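Nine Dives Under Citwood Pier

Jul 9, 2019

The tide tables were stuck to my fridge for weeks before I finally got in the water at Citwood, and I wish I'd gone years ago! I had always driven straight past the pier on the way to the deeper reefs, thinking of it as a place for chips and crab lines. Then I spent nine mornings there with a mask, a snorkel and a pair of borrowed long fins, and now I can hardly think about anything else.

You go in off the slipway at slack water, which gives you a decent hour if the wind stays westerly. The first stretch is plain sand with a few lugworm casts. Swim on past the second row of piles and the whole place comes alive – plumose anemones, blennies poking their heads out of old bolt holes, and so many spider crabs in the shadows that I kept squeaking into my snorkel.

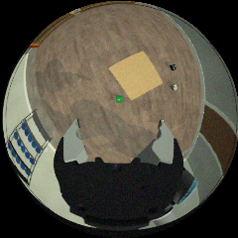
Citwood Freediving Club

The depth is modest. At high water on a spring tide you might get eight metres at the far end, but that's plenty when you're holding your breath and trying to creep up on a bass. They come in with the light, nosing between the piles in twos and threes, and if you lie flat on the bottom and keep your hands still they'll swing round for a second look. One had a torn tail and I met it on four different mornings (I'm sure it was the same fish, and I won't be argued out of it).

The pier is 464 metres long, so do think about the swim home. On my third visit I drifted happily along with the ebb and had a real slog getting back, kicking hard past the ladder with my calves on fire. Now I swim out against whatever current there is and let it carry me in.

Bring a float and a flag, as the small boats come close in summer. Stay well clear of the anglers' end too. A 5mm suit is enough for me from June onwards, with gloves for the barnacles. By August the visibility should be at its best, and I'll be there at six with a flask on the slipway wall.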